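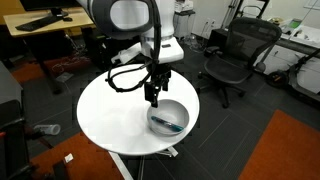

보도자료

플레스테오, 사무용 가구 재정비·재배치 서비스 ‘셀츠카(Seltska)’ 10월 정식 개시

중고 사무용 가구 3,260점 재정비 시범사업 마치고 전국 중소 사업장으로 대상 확대
원형 테이블·회의용 의자·수납장 우선 적용, 부품 단위 이력 관리 도입
이전·축소·폐업 사업장의 가구 회수부터 재공급까지 단일 계약으로 처리

사무 공간 운영 전문기업 플레스테오(Flesteo, 대표 하도윤)는 사용 기간이 남은 사무용 가구를 회수하여 점검, 보수한 뒤 다른 사업장에 다시 공급하는 서비스 ‘셀츠카(Seltska)’를 오는 10월 정식으로 개시한다고 밝혔다. 셀츠카는 플레스테오가 물류 협력사 팔로브(Pallov), 자재 시험 전문업체 킨텔라(Quintela)와 공동으로 준비해 온 사업으로, 가구의 회수와 보관, 수리, 배송, 설치를 하나의 계약 안에서 처리하는 것을 골자로 한다.

플레스테오는 정식 개시에 앞서 수도권과 충청권의 사업장 219곳을 대상으로 시범사업을 운영하였다. 시범사업 기간에 회수된 가구는 모두 3,260점이며, 점검과 보수를 거쳐 참여 사업장에 다시 배치되거나 플레스테오의 보관 시설에 입고되었다. 재사용이 어려운 것으로 판정된 품목은 금속, 목질, 플라스틱, 직물로 분리하여 자재별 처리 업체에 인계하였다.

추진 배경

사무용 가구는 물리적 수명보다 임대차 계약 기간에 따라 교체 시점이 결정되는 경우가 많다. 사업장이 이전하거나 면적을 줄이면 책상과 의자, 회의용 테이블의 상당수가 새 공간의 치수나 배치에 맞지 않게 되고, 원상복구 기한이 임박한 상태에서 일괄 폐기되는 일이 반복되어 왔다. 총무 부서가 별도로 없는 소규모 사업장에서는 매각처를 알아볼 시간이 부족하여 폐기 비용을 부담하고 처리하는 사례도 적지 않다.

반면 새로 문을 여는 사업장은 초기 비용 가운데 가구 구입비의 비중을 줄이기를 희망하면서도, 중고 가구의 상태를 확인하기 어렵고 같은 모델을 필요한 수량만큼 확보하기 힘들다는 이유로 신품 구매를 선택하는 경우가 많았다. 플레스테오는 시범사업 신청 단계에서 실시한 면담을 통해 이러한 수요를 확인하고, 점검 기준의 공개와 동일 규격 물량의 확보를 서비스 설계의 기본 원칙으로 정하였다.

하도윤 플레스테오 대표는 “사무실을 옮기는 쪽과 새로 여는 쪽이 비슷한 시기에 정반대의 고민을 하고 있다는 점을 현장에서 오랫동안 보아 왔다”며 “양쪽의 일정과 수량을 맞추는 일은 개별 사업장이 감당하기 어려운 업무이므로, 당사가 보관 시설과 점검 인력을 갖추고 그 사이를 맡기로 하였다”고 말했다.

서비스 구성

셀츠카는 회수, 점검, 보수, 재공급의 네 단계로 운영된다.

회수 단계에서는 신청 사업장이 온라인으로 품목과 수량, 반출 가능 시간을 등록하면 담당자가 현장을 방문하여 목록을 확정한다. 승강기 사용 시간과 주차 여건, 건물 관리 규정 등은 이때 함께 확인하며, 반출은 업무에 지장이 없도록 오후 7시 이후에도 진행할 수 있다. 분해가 필요한 가구는 현장에서 분해하고 체결 부품은 품목별 봉투에 담아 본체와 같은 번호를 부여한다.

점검 단계에서는 킨텔라가 작성한 기준서에 따라 구조와 표면, 가동부의 상태를 확인한다. 테이블은 상판의 평활도와 모서리 마감, 다리의 수평과 흔들림, 상판과 받침의 체결 상태를 살피며, 의자는 좌판 하중과 기울임 장치, 바퀴의 회전 상태를 점검한다. 수납장은 문짝의 처짐, 경첩과 레일, 잠금장치를 확인 대상으로 한다.

보수 단계에서는 점검 결과에 따라 세척, 부분 도장, 부품 교체, 상판 교체 가운데 필요한 작업을 시행한다. 플레스테오는 단종된 모델의 부품을 확보하기 위하여 재사용이 어려운 가구에서 분리한 다리와 브래킷, 높이 조절 발, 바퀴 등을 규격별로 보관하고 있다. 작업이 끝난 가구에는 최초 입고 시기와 교체 부품, 최종 점검 결과를 기록한 이력표가 부착된다.

재공급 단계에서는 구매와 임차 중 하나를 선택할 수 있다. 임차 계약은 6개월 단위로 체결하며, 계약 기간 중 인원이 늘거나 줄면 수량을 조정할 수 있다. 계약 종료 후 반납된 가구는 다시 점검 단계로 돌아간다.

원형 테이블 우선 적용

플레스테오는 정식 개시와 함께 원형 테이블을 첫 중점 품목으로 지정하였다. 원형 테이블은 소규모 회의실과 휴게 공간, 접견 공간에 두루 쓰이고 모서리가 없어 좁은 통로 옆에도 배치하기 쉬우나, 상판 지름과 받침 구조가 제조사마다 달라 중고 시장에서 같은 규격을 여러 점 구하기가 까다로운 품목으로 꼽힌다.

시범사업에서 회수된 원형 테이블은 396점이었다. 플레스테오는 이를 상판 지름과 높이, 받침 형태에 따라 분류하고, 상판과 받침을 서로 바꾸어 조립할 수 있는 조합을 정리하여 내부 호환표를 작성하였다. 호환표를 적용하면 상판만 손상된 제품과 받침만 손상된 제품을 결합하여 한 점의 온전한 테이블로 복원할 수 있다. 다만 상판의 무게와 받침의 지지 범위가 맞지 않는 조합은 전도 위험이 있으므로 호환 대상에서 제외하였다.
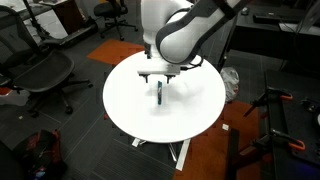

흰색 원형 테이블. 상판 위에 파란색 소품이 놓여 있다.

흰색 계열의 상판은 공간을 밝게 보이게 한다는 점에서 선호도가 높은 반면 필기구 자국과 변색이 눈에 띄기 쉽다. 이에 따라 점검 기준서에서는 흰색 상판의 표면 등급을 별도로 두고, 자연광과 실내조명 아래에서 각각 한 차례씩 육안 검사를 실시하도록 규정하였다. 표면 등급은 가, 나, 다의 세 단계로 나뉘며, 다 등급 상판은 연마와 재도장을 거치거나 작업실용으로 용도를 한정하여 공급한다.

점검 기준서 작성을 총괄한 킨텔라의 추앙슉판(Shuk-fan Chuang) 시험부장은 “중고 가구의 상태를 ‘양호’와 ‘보통’ 같은 말로만 표시하면 구매자는 실물을 보기 전까지 판단할 근거가 없다”고 지적하고 “흠집의 길이와 위치, 변색의 범위를 정해진 방식으로 기록하면 사진과 이력표만으로도 배치 장소를 정할 수 있다”고 설명했다. 킨텔라는 기준서의 적용 상태를 확인하기 위하여 출고 대기 물량에서 표본을 추출하여 재검사하는 절차를 분기마다 시행할 예정이다.

보관 및 운송

가구의 보관과 운송은 팔로브가 맡는다. 팔로브는 기존 물류 시설의 일부 구역을 셀츠카 전용으로 전환하고, 상판과 받침을 분리하여 적재할 수 있는 선반을 설치하였다. 원형 상판은 세워서 보관할 경우 가장자리에 하중이 집중되므로 완충재를 사이에 두고 눕혀 적재하며, 같은 지름의 상판끼리 한 단에 배치한다.

운송 차량은 회수와 배송을 한 경로에 편성하여 운행한다. 어느 사업장에서 가구를 내려놓은 차량이 인근 사업장의 회수 물량을 싣고 돌아오는 방식이다. 팔로브의 호카이원(Kai-wen Ho) 운영본부장은 “가구 운송은 부피에 비하여 무게가 가벼운 품목이 많아 적재 순서가 비용을 좌우한다”며 “분해 상태로 회수하고 설치 현장에서 조립하는 원칙을 지키면 차량 한 대로 처리할 수 있는 물량이 늘어난다”고 밝혔다.

포장재 역시 재사용을 원칙으로 한다. 팔로브는 일회용 골판지와 비닐의 사용을 줄이기 위하여 세탁이 가능한 직물 덮개와 접이식 모서리 보호대를 도입하였으며, 설치가 끝나면 작업자가 이를 모두 수거한다. 건물 규정에 따라 승강기 내부와 복도 보양이 필요한 경우에는 보양재의 설치와 철거도 서비스에 포함된다.

시범사업 참여 사업장 의견

시범사업에는 회계사무소, 학원, 출판사, 설계사무소, 공유 작업실 등 다양한 업종이 참여하였다. 참여 사업장은 규모가 작은 곳이 많았으며, 가구 일부만 교체한 사업장과 전체를 교체한 사업장이 고루 포함되었다.
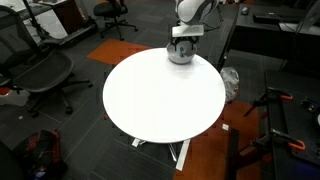
공유 작업실을 운영하는 루안 말랑구(Ruan Mahlangu) 씨는 시범사업을 통하여 접견 공간과 소회의실의 테이블 및 의자를 교체하였다. 말랑구 씨는 “입주 인원이 계절에 따라 달라져 가구를 사들이기에는 부담이 있었다”며 “한 번은 의자 여섯 개를 돌려보내고 두 달 뒤 네 개를 다시 받았는데, 같은 모델로 맞추어 주어 기존 의자와 나란히 쓰고 있다”고 전했다. 이어 “설치 시간을 오전 8시 이전으로 잡을 수 있는 날이 더 많아지면 좋겠다”는 의견을 덧붙였다.

운영 과정에서 개선이 필요한 사항도 확인되었다. 참여 사업장은 방문 견적 이후 회수까지 걸리는 기간, 이력표에 사용된 용어의 난이도, 색상 선택의 폭 등에 대하여 보완을 요청하였다. 특히 목질 상판의 색상은 제조 시기에 따라 차이가 있어 화면으로 본 색과 실물이 다르다는 의견이 제기되었다. 플레스테오는 이를 반영하여 정식 서비스에서는 목질 상판의 색상 견본을 우편으로 제공하고, 이력표의 용어를 쉬운 표현으로 고쳐 적기로 하였다.

회수 기간의 경우 월말과 월초에 신청이 집중되면서 일정이 지연된 것으로 분석되었다. 플레스테오는 임대차 종료일이 확정된 사업장이 미리 일정을 예약할 수 있도록 사전 예약 제도를 신설하고, 예약 사업장에는 반출 예정 시간을 두 시간 단위로 안내할 계획이다.

이용 요금 및 신청 방법

서비스 이용 요금은 품목과 수량, 층수, 분해 여부에 따라 산정되며 방문 견적은 무료로 제공된다. 재사용이 가능한 것으로 판정된 가구에 대해서는 매입 금액을 산정하여 회수 비용에서 공제한다. 매입 금액이 회수 비용을 초과하는 경우 차액은 정산서 발행 후 신청 사업장에 지급된다.

10월 중 신청하는 사업장 가운데 선착순 75곳에는 첫 회수 시의 분해 작업비를 면제한다. 면제 대상은 상시 근로 인원 50인 미만의 사업장이며, 한 사업자가 여러 지점을 운영하는 경우에는 지점 한 곳에 한하여 적용된다. 신청은 플레스테오 누리집의 셀츠카 안내 화면에서 할 수 있고, 전화 상담은 오전 9시부터 오후 6시까지 운영된다.

신청 시에는 다음 자료를 준비하면 견적에 소요되는 시간을 줄일 수 있다.

- 가구 품목 및 수량 목록
- 품목별 전체 사진과 손상 부위 사진
- 반출 희망 시기 및 가능한 시간대
- 승강기 내부 치수와 하역 장소의 위치
- 건물 관리 사무소의 작업 신고 양식(해당하는 경우)

회수 대상에서 제외되는 품목은 붙박이 가구, 침수 이력이 있는 가구, 해충 피해가 확인된 가구, 전동 장치의 배선이 임의로 변경된 책상 등이다. 금고와 대형 문서고는 별도 상담을 거쳐 회수 여부를 결정한다. 서류와 저장 매체가 남아 있는 수납장은 신청 사업장이 내용물을 모두 비운 뒤 인계하여야 하며, 잠금장치가 있는 품목은 열쇠를 함께 제출하여야 한다.

품질 보증

구매 고객에게는 설치 완료 시점부터 12개월간 구조부와 가동부에 대한 무상 수리가 제공된다. 임차 고객은 계약 기간 전체에 걸쳐 같은 보증을 적용받는다. 통상적인 사용으로 생긴 표면의 잔흠집은 반납 시 비용을 청구하지 않으며, 상판의 파손이나 다리의 변형 등 사용자 과실에 의한 손상은 사전에 고지된 부품 단가표에 따라 정산한다.

설치 당일 수평이 맞지 않거나 이력표의 내용과 실물이 다른 경우에는 현장에서 교체를 신청할 수 있다. 작업자는 설치를 마친 뒤 담당자와 함께 각 품목의 번호를 대조하고 인수 확인서를 작성한다. 확인서 사본은 전자우편으로 발송되며, 이후의 수리 요청과 수량 조정에도 같은 번호가 사용된다.

향후 계획

플레스테오는 정식 개시 이후 대상 품목을 높이 조절 책상과 칸막이로 확대할 방침이다. 높이 조절 책상은 전동 장치의 안전 점검이 필요하므로 킨텔라가 별도의 시험 항목을 마련하고 있으며, 기준서가 확정된 뒤 접수를 시작한다. 칸막이는 직물 마감의 세척 및 교체 방법에 대한 검토가 진행 중이다.

아울러 가구를 직접 관리하는 사업장을 위하여 점검 요령을 담은 안내서를 발간한다. 안내서에는 흔들리는 테이블의 체결부를 확인하는 순서, 상판 재질별 세척 방법, 의자 바퀴 교체 요령 등이 수록되며, 누리집에서 내려받을 수 있다. 편집을 담당한 떰 킴(Tâm Kim) 플레스테오 고객지원팀장은 “상담 전화 중에는 볼트를 조이거나 높이 조절 발을 돌리는 것으로 해결되는 내용이 많다”며 “가구를 교체하기 전에 현장에서 먼저 시도해 볼 수 있는 방법을 중심으로 정리하였다”고 소개했다.

지역 확대는 영남권과 호남권의 순서로 추진된다. 두 권역에는 팔로브의 기존 거점을 활용한 중간 보관소를 두고, 간단한 세척과 부품 교체는 해당 보관소에서 처리한다. 도장과 상판 교체가 필요한 품목은 현행과 같이 중앙 작업장으로 이송한다.

플레스테오 소개

플레스테오는 중소 규모 사업장의 공간 계획, 이전 관리, 가구 공급 및 유지보수를 수행하는 사무 공간 운영 전문기업이다. 사업장별 배치 도면과 가구 목록을 통합하여 관리하는 체계를 운영하고 있으며, 셀츠카를 통하여 가구 재정비 분야로 사업 영역을 넓히고 있다.

팔로브 소개

팔로브는 가구와 전시 집기의 보관, 운송, 설치를 전문으로 하는 물류기업이다. 분해·조립 작업자를 직접 고용하여 운영하며, 이번 사업에서 보관 시설과 운송 전반을 담당한다.

킨텔라 소개

킨텔라는 가구 및 실내 자재의 내구성과 표면 상태를 시험하는 전문업체이다. 이번 사업에서는 점검 기준서의 작성과 개정, 출고 물량에 대한 표본 재검사를 수행한다.

문의

플레스테오 고객지원팀 셀츠카 담당
취재 및 자료 요청은 누리집의 언론 문의 양식을 통하여 접수한다. 본 보도자료의 내용은 출처를 밝히고 인용할 수 있다.

끝.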